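Why Do Shadows Have Fuzzy Edges?

Grab a lamp, a sheet of white paper and your own hand, and let's make some shadows!

A shadow is a place where something is blocking the light. Hold your hand close to the paper, just 2 inches away, and the shadow is dark and crisp. You can count every finger! Now lift your hand up to 20 inches. Wow – the edges go all soft and blurry.

So what happened? A lamp isn't one tiny point. It has a wide, glowing part, and light leaves from every bit of it. Near the edge of a shadow, your hand hides some of the lamp but not all of it, so a little light sneaks through. That in-between part is called the penumbra (say it: puh-NUM-bruh). The darkest part in the middle is the umbra.

White surfaces are great for shadow hunting because even a very faint gray patch shows up. Try a table, a wall or the fridge door, and see how many soft shadows you can find – some are really sneaky!

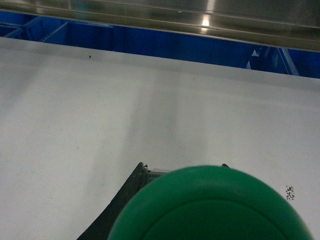
Find the blurry gray shadow on the white surface, behind the big green shape.

Now try it with two lamps. How many shadows does your hand have?

More to explore
Why is the sky blue?
Make a sundial in 8 steps
How mirrors work

We use cookies to remember your settings. OK
Contact us | © Nimcombe Science Corner | Back to top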